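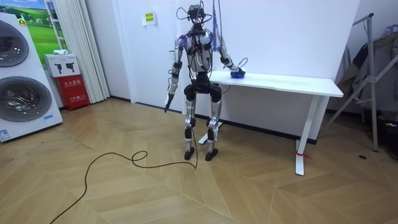

제품 디자인에서 모서리 반경은 대개 마지막에 정해진다. 상판 크기, 다리 위치, 마감재가 확정된 뒤 남은 시간에 수치를 넣는다. 나는 이 순서가 틀렸다고 본다. 흰색 직사각형 테이블과 밝은 색 나무 바닥의 조합은 사무실이든 작업실이든 흔하지만, 같은 조합이라도 상판 끝을 어떻게 처리했느냐에 따라 사용 방식이 달라진다. 직각에 가까운 모서리는 벽이나 옆 테이블에 붙여 쓰라는 신호이고, 반경이 큰 모서리는 사람이 돌아서 지나갈 것을 전제한다. 배치 계획보다 반경을 늦게 정하면 두 신호가 어긋난다.

지난 12월 Wilivix의 공용 작업대 개편안을 검토했다. 디자이너 브라울리오 피게로아는 반경 9mm를 제안했고, 생산 쪽의 니카노르 차베스는 44mm를 요구했다. 엣지 밴딩 설비가 작은 반경에서 접착 불량을 낸다는 것이 근거였다. 회의는 외관 대 공정의 구도로 흘렀다. 정작 작업대를 단독으로 놓을지 이어 붙일지는 도면 어디에도 적혀 있지 않았다. 두 대를 맞붙이면 44mm 모서리 사이에는 쐐기 모양의 틈이 생기고, 연필과 나사가 그리로 떨어진다. 단독으로 놓으면 9mm 모서리는 골반 높이에서 통행자와 부딪힌다. 어느 수치도 그 자체로는 옳지 않다.
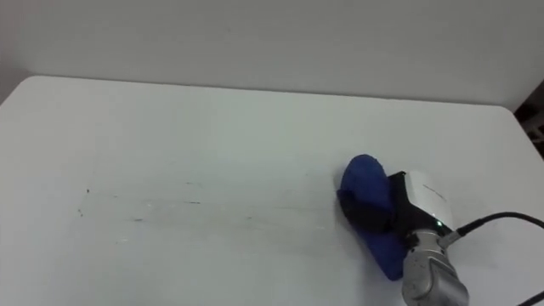 흰색 무광 상판과 파란 천. 상판 모서리는 완만하게 둥글다.

색에 대해서도 같은 지적을 할 수 있다. 흰색 무광 상판은 중립적이라는 이유로 선택되지만 조명 조건에 민감하다. 색온도가 높은 조명에서는 푸르게, 낮은 조명에서는 누렇게 읽힌다. 견본은 손바닥만 한 조각으로 승인되고, 실물은 그보다 훨씬 넓은 면으로 설치된다. 면적이 커지면 광택 편차와 미세한 긁힘이 함께 드러난다. Laltness 매장 개편 때 상판을 다시 발주한 원인도 여기에 있었다. 승인 견본과 납품품의 측색값은 허용 범위 안이었으나, 창가 쪽과 안쪽이 서로 다른 제품처럼 보였다.

나는 사양서의 기재 순서를 바꾸자고 주장한다. 첫 장에 배치 방식, 인접 가구와의 간격, 설치 장소의 조도와 색온도를 적고 치수와 마감은 그 뒤에 둔다. Brurkance에서는 이미 이 양식을 쓴다. 초안 작성 시간이 늘어난다는 불만이 있고, 그 불만은 타당하다. 설치 장소가 정해지지 않은 양산품이라면 첫 장의 항목 절반이 가정으로 채워진다. 그래도 가정은 적어 두어야 나중에 고칠 수 있다. 도면에 없는 가정은 금형이 나온 뒤에야 발견된다.

반론은 하나 더 있다. 초도 물량이 3,000개를 넘으면 반경은 공구 규격이 결정한다는 것이다. 사실에 가깝다. 다만 공구를 고르는 시점 역시 설계 일정 안에 있고, 그 일정표에 배치 검토를 먼저 넣는 데는 별도 비용이 들지 않는다. Wilivix 건은 현재 배치안부터 다시 그리고 있으며, 반경 칸은 비어 있다.

읽는 시간 2분 · 공유 44 · 댓글 9
이 사이트는 이용 환경 개선을 위해 쿠키를 사용합니다. 계속 이용하시면 쿠키 사용에 동의하는 것으로 간주됩니다.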